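ok so I'm at the Vivlow open day at the Steltwood site, thread as I go. typing one-handed, coffee in the other

got in at the 2nd door, not the one on the flyer. sign-in desk gave me badge 1248 and a lanyard that won't stay clipped. whatever, in

first room is all conveyor stuff. loud. skipped most of it – the bin picking demo is what I took the bus for and it only runs 18 minutes a slot

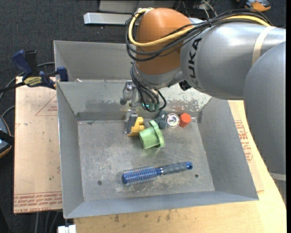
picking from clutter is the thing I keep boring you all about. Easy when every part is the same, you tune for one shape and go home. Mixed junk is where it gets hard. The Vivlow people went with stuff that doesn't match at all, a blue hairbrush lying by itself up front, a light green plastic cup kind of thing on its side, and the gripper finger right down on the floor of the bin next to a yellow piece. KUKA arm, big orange joint. Shiny scuffed metal floor too, which I'd guess is no fun for a depth camera

asked which object they hate most. "anything round near a wall." fair

also asked about cables bc I always ask about cables. they said they reroute them more often than they touch the code. felt that one

someone behind me wanted to know if it could fold laundry. there is one at every open day

oh and the talk from Plutlow was in room 23, not the big hall, so half of us missed the start. slides were fine, way too much on market size. the grasp planning part was good, wish it was longer

they said teh slides go up Monday. will link if I remember

lunch was a pretzel. 

going back for the last slot at 3 if the line is shorter. want to see how it deals with the hairbrush, that thin grip vs the fat round head – my bet is it goes for the grip

anyone else here?? I'm by the stairs, gray backpack, badge falling off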